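Asholm Suture Practice Range

Needles, thread and tissue pads for wristed instrument training. Sold by Rastham, trade and teaching orders welcome.

Updated January 25, 2018. Prices held til end of February.

Curved needles, ready threaded. Dark thread or clear monofilament, same price. Dark is easier to see against a pale pad, most teaching rooms start with it. Box of 30, or the bulk carton of 192 if you get through a lot. 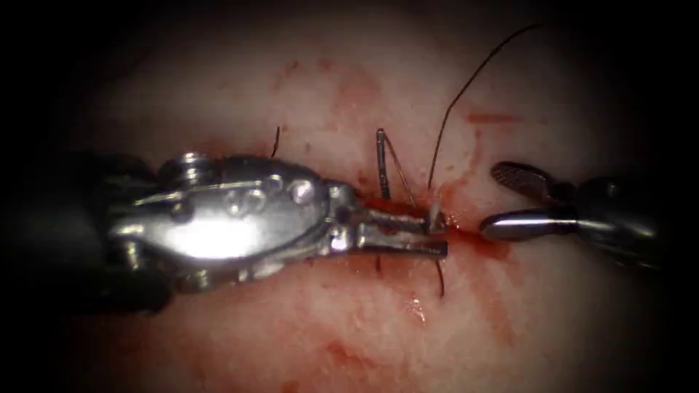

Curved needle in the driver, dark thread, grasper open on the right.

Hinds pads are a seperate line, see the pads page. Two grades, soft and firm. Soft tears if you pull hard on the knot. Firm is more forgiving, bit pricier. Both cut cleanly with a normal blade, make your own incision to whatever length suits the lesson.

Clear monofilament: springier than the dark, holds its curl out of the packet. Draw it straight before first throw. Wants an extra throw on the knot too or it slips.
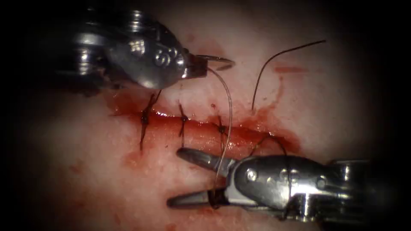

Short lengths are fine for interrupted stitches, long ones get in the way when you're wrapping for an instrument tie. We cut at 100 mm and 200 mm. Other lengths on request, allow extra time.

Training use only, not sterile, not for patients. Sharps bin not included.

Delivery: mainland next working day if ordered before noon. Hurnidia and other overseas adresses, ask for a quote first.

Out of stock at the moment: firm pads, large size. Back in February.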